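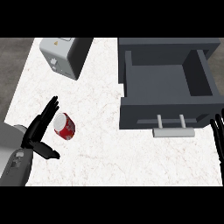
How do they make the sounds in a film?

Have you ever watched a film and heard somebody creeping through crunchy snow? You probably thought you were hearing real boots on real snow. Very often you are listening to a grown-up in a dark room, squeezing a bag of cornflour in their hands. It makes a lovely creaky crunch, and if you have a bag at home (and permission!) you can try it yourself.

The people who do this job are called Foley artists. It is a funny name, and you say it FOH-lee. They watch the film on a big screen, once all the acting has been finished, and they make the noises to match what they see. When the hero walks upstairs, the Foley artist walks on the spot in the right sort of shoes. When the hero puts down a cup, the Foley artist puts down a cup too, at just the same moment, and if they are a tiny bit late they have to go back and do it again.

Why don't they use the real sounds?

Sometimes they do. But when a film is being shot, the microphones are mostly pointed at the actors' mouths, so that we can hear every word they say. Little sounds like a coat rustling or a key turning may hardly be heard at all. There might also be an aeroplane going over, or a lorry reversing in the next street, and you don't want a lorry in the middle of a story about knights.

Then there are the things that don't exist. What does a dragon sound like when it folds up its wings? You can't go and record one, so somebody has to decide. An old leather jacket flapped about near a microphone is quite a good start, and an umbrella opened and shut very quickly works nicely as well.

A look at one film

Let's take a film called The Lamplighters of Gorach. It is about two sisters who live in a town where the sun has stopped coming up, and they have to cross a frozen lake to find out why. The sound was made at a small studio called Harent, and there were 2,032 separate sounds to make before it was finished. The footsteps alone came to 481, and that was with the sisters riding on a sledge for a good part of the story.

The frozen lake was the hardest bit. Ice groans and pops in a very odd way when it is about to crack, and the team tried almost 100 different things before they were happy with it. In the end they used a long metal spring, tapped gently with a pencil, and mixed it with the sound of somebody snapping sticks of celery. Celery is wonderful stuff. It gets used for broken branches and for broken bones too – sorry if you were about to eat some.

Where does it all go?

Foley is only one part of what you hear. There are also the voices, the music, and the background sounds such as wind or a busy market. Another person, called a mixer, puts all 4 of these together and decides how loud each one should be. If the music is too loud you miss the words, and if the footsteps are too loud everybody seems to be wearing wooden clogs.

Have a go

Ask a grown-up to help you find a short bit of film, a minute or so, and turn the sound right down. Watch it through a few times. Then go round the house looking for noises. Try rice in a tin for rain, two halves of a coconut for a horse, or a pair of old gloves flapped together for a bird taking off. Play the film again and make your sounds along with it, and record them if you can. You will need some patience with the footsteps, which are much harder than they look, so start with somebody walking slowly.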